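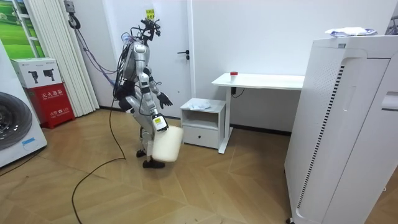
Dressing the cables on a walking machine
Workshop notes > Legged robots > Care and feeding

Written by Signe Ladefoged, with corrections from Joar Lunde, some of which I have accepted.

A humanoid on a tether has two jobs. One is whatever you asked it to do, such as carrying a block from one end of the room to the other. The second is dragging its own wiring along without standing on it. Most of the faults in our log belong to the second job, and most of those were put there by a person with a bag of cable ties and somewhere else to be.

This page covers the full cable dress: the overhead bundle, the floor cable and the wires on the torso and back. Do it when the machine is first installed, after any change of hand, and whenever someone says "it's pulling a bit to the left", by which they mean it has been doing so since January.

What you need

Hook-and-loop straps, narrow and wide
Side cutters, for removing other people's cable ties
Spiral wrap
A soft pencil and masking tape
A torch
The Hetex strain gauge, if it is back in its drawer
A second person, awake

Before you start

Put the robot on its stand, let it settle into its rest pose, then shut it down from the console. Press the stop button as well. Isolate the supply at the wall and wait 4 minutes for the joint drives to discharge. Make tea if you like, but make it in another room.

Clear the floor. Anything on castors will be in the way, and anything not on castors will be in the way and heavier. Keep the door and the fire extinguisher reachable throughout.

Step 1. Strip it back

Take off every strap between the head bracket and the waist. All of them. There will be one that looks fine and that you would like to leave alone. It is holding the neck wires shorter than the shoulder can reach, and you will be back here tomorrow.

Cut ties with the flat of the cutters away from the cable. Count nothing, but do pick up the offcuts. A tie end in an ankle joint makes a noise that Joar once spent an entire afternoon diagnosing as a bearing.

Step 2. Look at the cables

Run each one through your fingers from plug to plug with the torch on it. You want flat spots, shiny patches, and places where the jacket has gone soft. The usual culprits are the back of the hip and the spot just below the shoulder. Mark anything doubtful with tape and write on the tape what you doubted. "Check" is not a note. Mwanaisha Muli keeps a small collection of bits of tape that say "check".

Replace a damaged cable now. Wrapping it in something doesn't repair it, it only hides it from the next person.

Step 3. Set the overhead bundle

The overhead bundle should hang in a lazy curve from the wall anchor to the robot's upper body at every point of the walking area. Push the robot on its stand to the furthest corner you mean to use. If the curve has become a straight line, let more out. Then bring it to the nearest point and see whether the slack falls in front of the sensors. If it does, take some in. Repeat until you have a compromise that annoys you equally at both ends.

Fit the strain relief on the torso plate, never on the head bracket. The head bracket is there to hold sensors and it is calibrated. Hang a bundle off it and you have calibrated it again, differently.

Our gauge reads 362 with the robot in the middle of the room and 629 at the far corner. Those are raw counts from one gauge on one machine, so please don't write in to say yours are different. Record your own two readings and put them on the inside of the console lid.

Step 4. Lead the floor cable out

The floor cable leaves from the back at waist height and must go down behind the heels. Leave a loop long enough for the robot to turn on the spot, and lead the rest away to whichever side it turns towards least. Tape down only the fixed end. We tried taping the middle at the suggestion of a visitor, and the robot walked to the tape and stopped, like a dog outside a butcher's.

Step 5. Dress the arms

Move each arm by hand through its whole reach, slowly, elbow first. Strap the wires above and below each joint, never across it. Straps should be snug enough to stay put and slack enough to slide a pencil under. Take care if your machine has a different hand on each side, as the wiring won't mirror and it is no use copying what you just did on the other arm.

Step 6. Walk it

Power up with the second person on the stop button. Walk 2 lengths of the room empty, then the same again carrying a light block low down. Watch the heels on the turns. If a wire touches a foot, stop and go back to Step 4.

When it passes, initial the sheet. Triin Baranauskienė reads the sheet, and she can tell when it was filled in at lunch.

Comments are open for corrections. Suggestions involving zip ties will be forwarded to Joar.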